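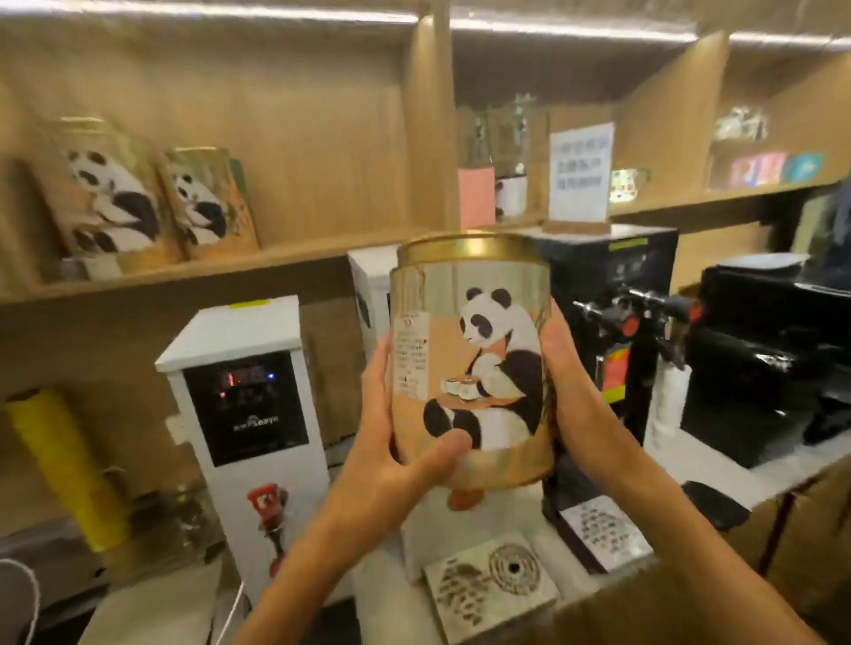
Panda tea tin with gold lid

Skulura Loose Leaf Tea Tin

A round tin for keeping loose leaf tea at home or behind a shop counter. The label artwork shows a seated panda with a tray of white teacups. Sold empty or filled with our Undness oolong.

Details
Capacity: up to 75 g of rolled oolong, less for large open leaf
Height with lid: 135 mm
Lid: push-fit, no hinge
Item weight, empty: 11 oz per set of three

Using the tin
Wipe the inside with a dry cloth before filling. Do not wash it in the dishwasher - the label is paper and will lift. Scented teas leave a smell behind, so keep one tin for jasmine and another for plain leaf. Store away from the stove and out of direct sun.

Filled tins carry a packing sticker on the side. Once opened, we suggest finishing the tea within 30 days.

Ordering
Tins ship from our Eranbridge warehouse. Matching gift boxes are back in stock in December. For wholesale orders or custom labels, write to A-yeong Wi in the trade office and include your shop name and delivery address.

Page updated October 2020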